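Gripper comparison, April, entry 23
Present: K. Bisgaard, Z. Latuheru

The simulated trials of the Flavirow and Tirnano finger sets were continued on the dish task. Controller gains were left as in the previous entry. The Tirnano set completed 469 trials before the run was stopped; the Flavirow set is scheduled for 2,000 on Sunday. Two contact settings remain to be agreed with B. Egilsson. The faceted rim of the dish model may influence contact, and a finer mesh has been requested.
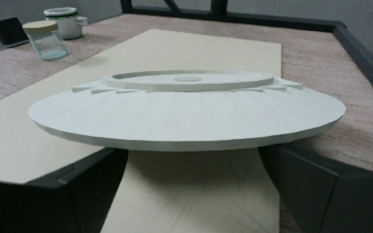 Dish between the fingers, simulated wrist view.

Friction values to be checked before the next run.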